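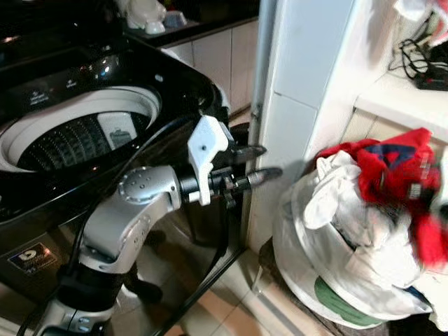
Archivado en: Informes de avance | Convocatoria Vivienda y Servicios
Compartido 6 veces · 4 comentarios

Segundo informe de avance: lavanderías comunitarias de Vidunstead
Para: Fundación Brillmont, a la atención de Mervin Perron
De: Khôi Khương, coordinación del proyecto
Fecha: 2020-05-03

Estimado señor Perron:

Le presento el segundo informe del proyecto, que corresponde al período desde octubre. He seguido el orden de su formulario, pero he juntado los puntos de personal y de horarios, que en nuestro caso son el mismo asunto.

1. Estado de los locales

De los seis locales previstos en la solicitud, cuatro están abiertos a los vecinos. El quinto, en la calle Peltlow, tiene ya la instalación de agua terminada y espera la revisión eléctrica. El sexto no tiene todavía contrato de alquiler. El propietario nos pidió una fianza más alta que la acordada de palabra y Danang Siregar continúa la negociación. Si no llegamos a un acuerdo, propondremos otro local en el mismo barrio y se lo comunicaremos por escrito antes de firmar.

2. Uso del servicio

Tenemos inscritos 319 hogares. La mayor parte vive en edificios antiguos sin toma de agua para lavadora. También se inscribieron familias que comparten piso y que antes lavaban a mano en la bañera. Esto último no lo habíamos previsto en la solicitud y nos obligó a cambiar la ficha de inscripción, que preguntaba solamente por el titular de la vivienda.

Desde marzo el acceso es con cita previa y entra una persona por turno. Las citas se piden por teléfono. Hemos recibido quejas por la espera, sobre todo en el local de Mridha, donde la línea se comparte con la biblioteca.

3. Personal y horarios

Tavion Tillman se encarga de los turnos de mañana y Tài Tôn de los de tarde. Hemos suspendido el turno de noche. Las horas no trabajadas se dedicaron a traducir las normas de uso a tres idiomas; falta revisar una de las traducciones.

4. Gastos

La partida de reparaciones se agotó antes de lo calculado, principalmente por el cambio de mangueras y de dos bombas de desagüe. Solicitamos su autorización para trasladar 2000 euros de la partida de difusión, que casi no se ha usado, a la de reparaciones. El total de la ayuda no cambia. Las facturas están en el anexo B, numeradas.

5. Próximos pasos

- Abrir el local de Peltlow cuando tengamos el certificado eléctrico.
- Separar la línea telefónica de Mridha.
- Repetir la encuesta a los hogares inscritos, esta vez con una pregunta sobre el precio del detergente.

Le ruego que nos confirme si el traslado de la partida necesita un formulario aparte o si es suficiente con este informe.

Reciba un saludo cordial,
Khôi Khương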